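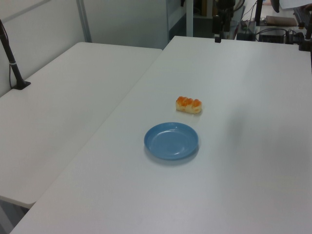
Parallel gripper pads on soft/squishy stuff -- Ernis vs Dasterero

Forum: Grippers and end effectors
15/12/2022

benchrat_mo wrote:

OK so I've finally got enough runs on both grippers to have an opinion, and I know a few people here were asking back in August when I first said I was going to do this.

The task is the dumbest one I could come up with. Bread roll on the table, light blue plate on the table, pick up the roll, put it on the plate. No bin, no clutter. I wanted to compare fingers and not my perception code, which is bad and which I will not be discussing.

Two grippers, both two-finger. The Ernis is the cheaper one, the Dasterero is the one my boss wanted. Same arm, same controller (Skokix, old firmware, yes I know), same fixed camera plus the one up at the head of the robot. 300 picks each.

Short version: the Dasterero dropped 5. The Ernis dropped a lot more than that and almost all of them were when the roll was lying at an angle to the fingers. When the grasp came in square across the narrow side they were pretty much even, which surprised me a lot given the price difference!

What I think is going on is the pads. The Ernis ones are hard and flat, and the top of the roll is all bumps, so you get contact on one or two high spots and then it pivots while you're lifting. If you go lower and pinch the pale part at the bottom it's fine, but then you're running the fingertips really close to the table and my Z calibration isn't good enough to do that all day.
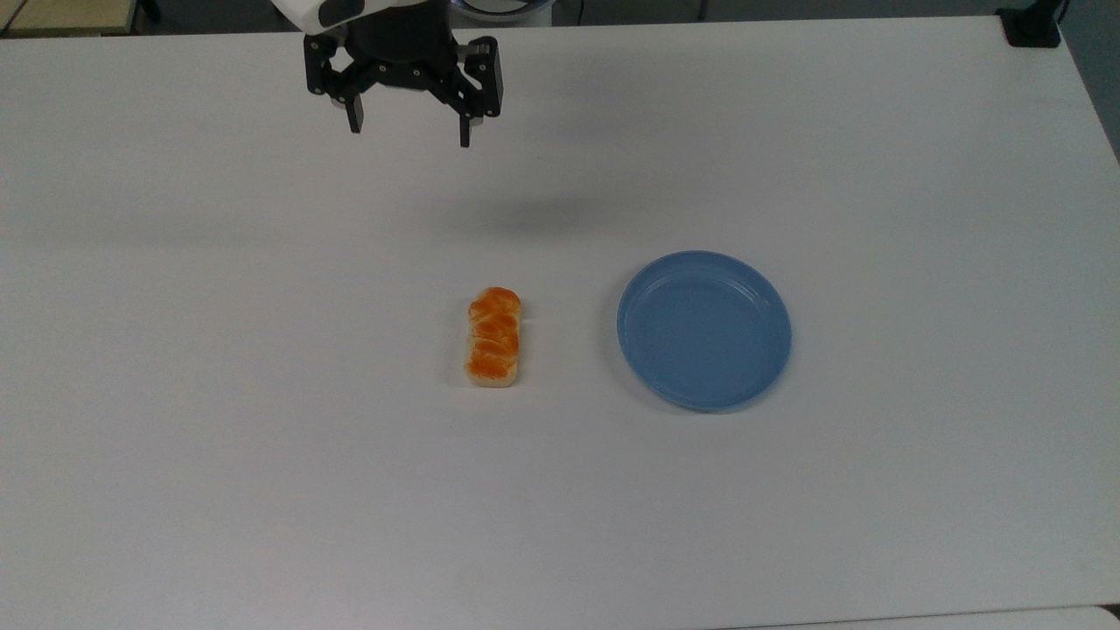

I run the approach from well up and off to the side, fingers already open, then come down in one straight move. I tried opening on the way down to save time and it just made the logs harder to read, so I went back. Cycle time isn't something I care about on this one anyway.

Happy to answer questions. I'll put the force curves up when I've cleaned them up a bit.

----------

torque_and_tea wrote:

Nice, thanks for doing this. What force were you closing at? If you ran both at the same commanded value that's not a fair fight, the Ernis scale is a percentage and the Dasterero one isn't. I spent a whole weekend on that once.

----------

benchrat_mo wrote:

Not the same number, no. I put a little load cell between the fingers and matched them by hand before starting. I didn't recheck at the end though, which I probably should have.

----------

greyboxgary wrote:

I'm going to be the grump. I don't think this tells you anything about grippers. It tells you about pads. Swap the pads over and run it again and I bet you a coffee the difference goes away. People blame the gripper every single time and it's a three dollar piece of rubber.

Also one object is not a test. A roll is long and skinny and has one obvious way to grab it. Do the plate! Try getting a flat pad under a plate rim and then tell me they're even.

----------

benchrat_mo wrote:

I mean, I said it was the pads? It's right there in the post.

But fair on the one object thing. The plate is next on my list. It's shallow and the rim is raised, so I figure one finger inside and one outside and hope for the best.

----------

greyboxgary wrote:

You said you THINK it's the pads. The thread title says Ernis vs Dasterero. Anybody who searches this in a year is going to read the title and buy the expensive one.

----------

lindy_hopper_77 wrote:

Kind of with gary here, but I don't think pads are all of it either. We have three of the Ernis units at work and two of them have noticeable play in the linkage if you wiggle the fingertips with the power off. Ours are past 100 hours each and it got worse with use. Mo, can you grab the tips and wiggle them? If they move, the roll is going to pivot whatever rubber you stick on there.

The Van den Broek add-on pads helped us some. They're thicker, so you lose a bit of opening, and you need to redo the tool offset (please redo the tool offset, I did not, I have a dent in my table).

----------

benchrat_mo wrote:

Just went and wiggled. There's play. Not a ton, but the Dasterero has none that I can feel, so... hm. That's annoying, I had it all figured out in my head.

How much opening did you lose with the Van den Broek ones? The roll isn't fat but I like having room on either side for when my pose estimate is off.

----------

lindy_hopper_77 wrote:

Don't remember the exact number, I'd have to measure. Enough that we couldn't do mugs from the side anymore. For a small roll you'd be fine.

----------

pnp_newbie wrote:

Hi, kind of a beginner question, sorry. How are you deciding which way to turn the wrist? I have a similar setup with a white table and my camera can find the object OK, but the angle jumps around by 90 degrees from one picture to the next and the arm does this awful twirl.

----------

benchrat_mo wrote:

Ha, I had the twirl. Two things. First, use the long axis of the blob and not the bounding box, a box around something at 45 degrees is basically square and you get garbage. Second, lock the angle before you start moving. I take one reading with the arm up and out of the way, and that's the angle for the whole pick, no updates on the way down.

White table is a pain with anything pale, by the way. The bottom of my roll is cream colored and half the time my mask is only the orange part on top. It still gets the direction right, so I left it alone.

----------

torque_and_tea wrote:

Seconding the lock-the-angle thing. Also limit your wrist joint to half a turn either way. The fingers are symmetric (well, close to it) so you never need more than that.

----------

greyboxgary wrote:

Don't lock it if the thing can roll. Mine rolls. I track all the way down and it works fine, I've got 1,322 logged picks on the current setup and the twirl was a filter problem, never the tracking. Newbie, put a median filter on your angle before you go changing your whole approach.

----------

benchrat_mo wrote:

Sure, if you have the frame rate for it. I don't.

----------

pnp_newbie wrote:

Thank you all! Switched to the long axis and it's already a lot calmer. Still does one small twirl at the very start, will try the median thing tonight.

----------

benchrat_mo wrote:

Update to the plan: ordered a set of the Van den Broek pads. I'll do the Ernis with the new pads first, then put the same pads on the Dasterero if they fit the bolt pattern (anyone know?), then the plate with both. Title edit requested from the mods, gary, so you can relax.

----------

lindy_hopper_77 wrote:

They fit, but you need the longer screws and those aren't in the bag.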